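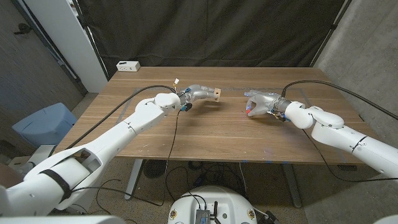
*Block in the left hand, right hand open and waiting.*

**Bench tips from our robotics club, 11 Aug 2025**

I help out with the student team at Plonddale, and we're getting ready for the Bernitz handover contest in December. People from other clubs keep asking how we keep our table usable, so I finally typed up my tips!

**Tape your work area.** Mark it right on the tabletop with thin tape and start every run inside the lines. Painter's tape comes up clean. Ours gets redone every 2 weeks (the corners always go first, and then somebody picks at them).

**Strap the cables to the arm.** A wide black strap beats a row of zip ties – you'll be opening it again before lunch. Leave a bit of slack near the elbow, then bend the arm all the way both ways before you tighten anything. We skipped that once and lost a whole afternoon to one connector.

**Hang a dark curtain behind the table.** Old blackout fabric is great. Our students used to lose the block against whatever was behind it in their videos, and now they don't.

**Pick a boring block.** Plain wood, sanded with 220 if you have it, no varnish. For passing it from hand to hand, bring both sets of fingertips in slowly and let them meet at the block.
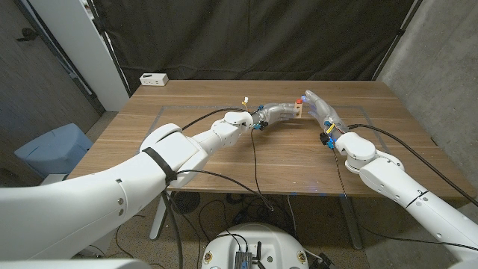 Then do it again, because one good pass means nothing! My rule is 25 tries before anyone touches the code, with notes in pencil on the clipboard. If it slips 3 times in a row, stop and wipe the fingertips with a barely damp cloth.

Vacuum under the table too, and lift the cables first. I use the brush head from my kitchen vacuum, and I've mostly remembered to bring it home.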